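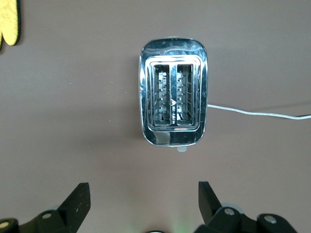
What does it mean to show a robot a task?
It means that a person moves the robot through the task, by hand or from a remote control, while the robot records its positions and what its cameras see. The recording is called a demonstration.

Textbooks > Robotics > Chapter 4000

Chapter 8. Teaching by Demonstration

Devendra Bhatt

A kitchen job such as pressing down a toaster lever is hard to write out as a list of positions. The toaster may be turned a little, the cord may lie in the way, and chrome looks different each time the light changes. A person handles all of this without thinking much. In this chapter we look at how to get some of that skill into a recording.

There are 2 common methods. In hand guiding, the teacher takes hold of the arm and moves it. The teacher feels the contact directly, but a hand may block the camera. In remote control, or teleoperation, the teacher works a separate device and the arm follows. The camera view stays clear, and the sense of touch is mostly lost.

Section 8.1 covers hand guiding on the Estora arm. Section 8.2 covers remote control and the delay between the teacher's motion and the robot's. Section 8.3 uses a set of 800 demonstrations recorded at Trerham, 23 of which were thrown out, and asks how a bad demonstration can be spotted before training begins. Readers who skipped the chapter on joint angles should go back to it first.

Filed under: Robot learning, Teleoperation

© Vondevia Press | Contact | Back to top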